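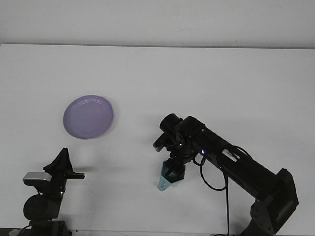 Progress report no. 3 to the Tahiri Fund
Project: Table-top handling station, Millis site
Oct 12, 2019

This report covers the equipment part of the grant. The software part will be reported separately, as the Fund has asked.

1. Present state

The station has two black arms on one white table. For the test work we put a plate between them, and each arm must be able to come to it from its own side. The printed finger in teal on the right arm is our own part. We print it in the workshop at Millis and the cost is charged to consumables, not to equipment.

2. Spending

The arms and the motors were bought from Bukar in the first period and are fully paid. In this period we have bought only cables, screws and printing material. The line for spare motors is not touched yet. We ask permission to keep it open until the end of the grant – the delivery time from Bukar is now 12 weeks, and if a motor fails we cannot wait so long.

3. Planned purchase

We have received two offers for the second station. The offer from Wendis is higher, but it includes the mounting plates and three days of installation. The offer from Bukar is for the arms only. We have compared them line by line and the table is in Annex B. Our preference is Wendis. The difference can be covered from the travel line, where less was used than expected.

Cable guides were not in the original budget. The cables on the arms hang free at present, and for longer runs we would like to have them fixed. It is a small sum and we have added it to the list.

4. Open points

– The insurance of the second station is not decided. We wait for the answer of the building owner.
– The warranty of the first arms ends in November. An extension is possible, but the price was not yet given to us.
– We need the decision of the Fund on the transfer between lines before we can sign with Wendis.

The next report will include the invoices of the second station, if the order is approved.

Search reports Go

2 comments | 12 shares

Related items
Progress report no. 2, Millis site
Annex B: Comparison of offers
Tahiri Fund: rules for transfer between budget lines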